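Dommont publishes results of two-hand comparison at conveyor sorting cell

Five-finger hands and parallel grippers run on the same arms, with the same controller

9 Apr 2026

Dommont, the test house for handling equipment, has released the results of a comparison between a pair of five-finger robotic hands and a pair of two-jaw parallel grippers. Both sets were fitted in turn to the same two arms and given the same job: taking parts from open bins and placing them on a conveyor belt at a marked pitch.

The hands were supplied by Grivero. The parallel grippers and the arm controller were supplied by Zemoritz. Neither supplier had staff in the cell during scored runs. Each was allowed one set-up visit before testing began, and settings were then locked.

A total of 2989 pick attempts were logged. An attempt was scored as good when the part left the bin, was set down on the belt inside the marked area and stayed there after release. Parts dropped back into the bin were scored as failed, as were picks that brought out two parts together. The arms ran at the same speed limit for both sets.

On flat plates with a centre hole, the hands failed on 13 per cent of attempts and the parallel grippers on 19 per cent. Most gripper failures came from plates lying flat against another plate, where the lower jaw could not get under the edge. The hands were able to hook a finger through the hole in many of these cases. On round discs the order was reversed. The grippers closed on the disc in a single move, while the hands often needed a second attempt to bring the thumb into line.

Cycle time favoured the grippers throughout. The hands took up to 15 per cent longer per part, with most of the difference in the closing phase. Dommont notes that the closing speed of the hands was limited by the locked settings and that a faster profile was not tested.

"The plates gave us the clearest split between the two sets," said Colm Nic Aodha, test lead at Dommont. "A buyer handling only discs would read these tables quite differently from a buyer handling only plates. We have kept the part types apart in the report and have not given a combined score."

Cable routing was recorded as a separate item. Each hand needs its own cable along the forearm, and the slack has to be set so that the wrist can turn fully without the cable touching the bin wall. The grippers use a shorter run and took less time to fit.
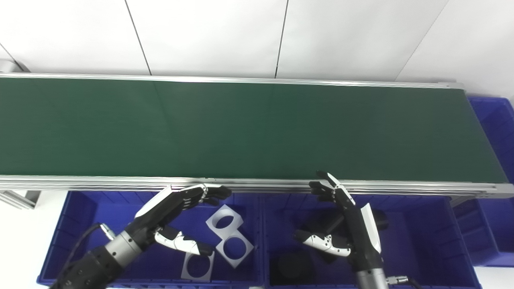 Can the hands be fitted to an arm that already carries a parallel gripper?
They can if the wrist flange matches and the controller has a free channel for each hand. In the Dommont cell an adapter plate was needed on both arms, and the tool weight and centre point had to be entered again before the first run.

A second round is planned for May. It will use the same cell layout and part types, with a controller from Mekonnen in place of the present unit, so that closing speed can be varied during a run. Head camera position will stay fixed for both rounds.

The full report, with tables for each part type and the list of locked settings, is available from Dommont on request. Firms wishing to submit a gripper or hand for later rounds should send a flange drawing, tool weight and cable specification with their enquiry.

Press contact: Colm Nic Aodha, Dommont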